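Bottle week

4 Jun 2026

My job this week has been putting bottles in a bin, by way of two robot arms, and then taking the bottles out again by hand so the arms can have another go. My mother asked what I do now that I work with AI and I told her more or less that. She went quiet and then asked if I was eating properly.

The project is called Dosska, after a lake none of us has been to. I sit at a pair of small handles, the arms copy whatever I do with the handles, and the computer writes it all down: the camera views, the joint angles, when each gripper opened and shut. One run is called an episode. Do enough episodes and the model is supposed to pick up the general idea of tidying away bottles. How many is enough depends on who you ask, and whether they are the one holding the handles.

Sorin Krasniqi, who was doing this at Tanlow before he came to us, gave me one piece of advice on Monday: don't be clever. If I grab a bottle by the cap in one episode and by the waist in the next, the model sees two people arguing. So I pick a way of doing it and stick to it, like somebody's grandfather loading a dishwasher.

What does have to change is the bottles. We scatter them differently each time, caps pointing every which way, clear ones in with the orange. The clear ones are a pain. On my monitor a clear bottle on a white table is mostly a label and a rumour, so I've grown very fond of labels.

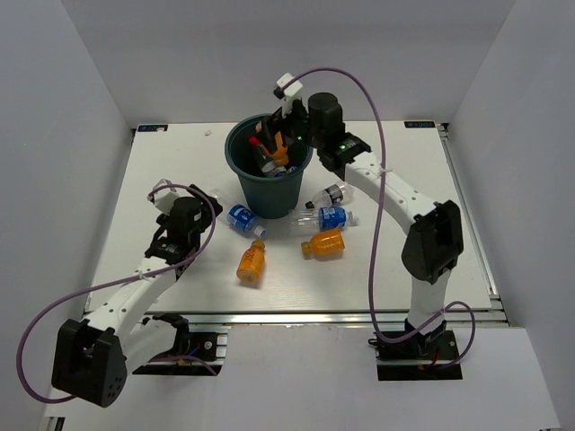 What I've learned so far

Slow is fine, dithering isn't. If I hover over a bottle for 3 seconds wondering which end to take, those seconds go in the data as well, and later on the robot will hover in exactly the same thoughtful way. We had an early model that did this. It looked as if it was trying to remember whether it had left the oven on.

Fluffed grabs stay in if I recover from them neatly. If I knock a bottle on the floor the episode gets binned, and I have to write down why. My reasons on Tuesday began as full sentences and ended as "floor".

After 10 episodes in a row I take a break, because the eleventh is always rubbish. My best day is 29 keepers, which Sorin called "a start".

We carry on with bottles until September and then, if the plan holds, move on to cups. I'm told cups have handles. I'm trying not to get excited.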